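Bedinstead: folding notes for dark T-shirts

January 2018 | By Thilini Seneviratne
Filed under: Home & Laundry, Open Notes
3 min read

## What's in here

I started Bedinstead because my ironing pile had got silly, and then it sort of grew (these things do!). It's now a set of 300 folding notes, all on crew neck T-shirts, written up at my table in Skakham. The Cusport folder has the long-sleeved tops, so don't look for them in this one.

## How the notes work

Each note has a shirt name, the fold I tried and a grumble column. The grumble column is where I put things like "sleeve went wandering again". I've left my spelling as it was.

I use two folds. Plain is the ordinary shop one, sleeves in and bottom up. Giáp is my own name for a narrower version that stands up in a drawer – I love it, but it's fussy about creases.

## Black shirts

Black ones get their own file, 60 notes long, as they're a pain. Creases hide until you turn the lamp on, and every bit of dust shows.
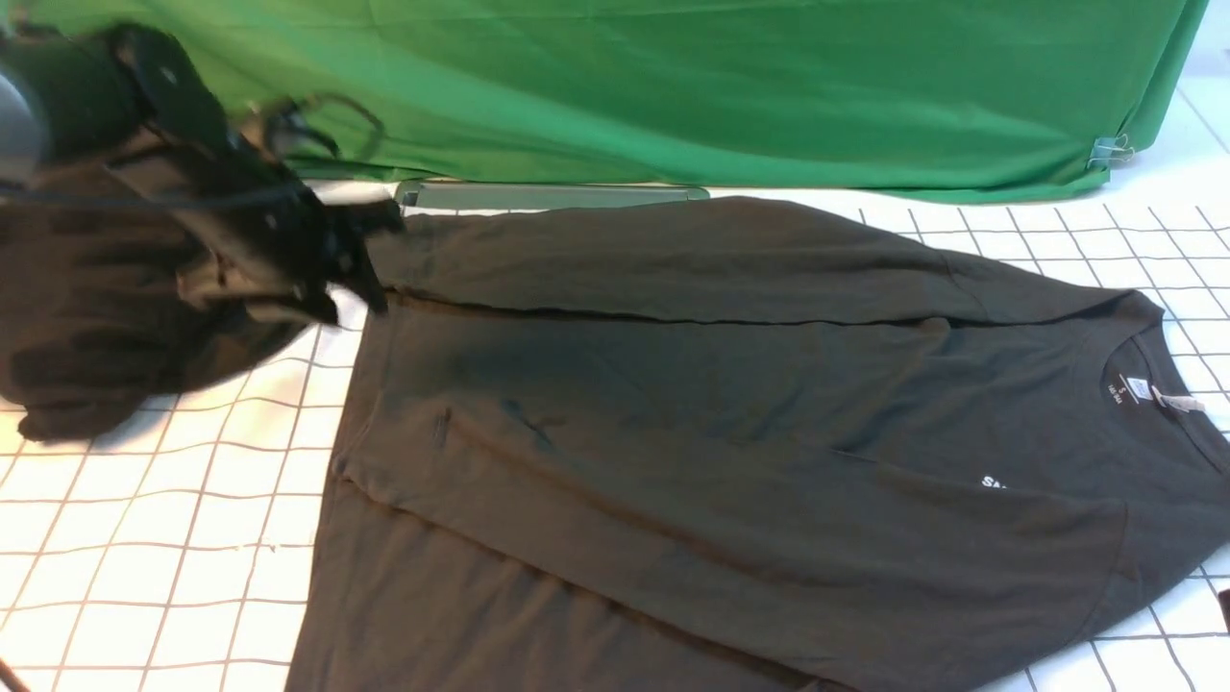
I always smooth the body first and then go back for the sleeves, pulling them out from the shoulder seam. If the collar's twisted, start again, it never comes right later.

## Using it

Take what you like and change what you like, just keep my name in the file. The December notes still need a tidy, so go easy on those.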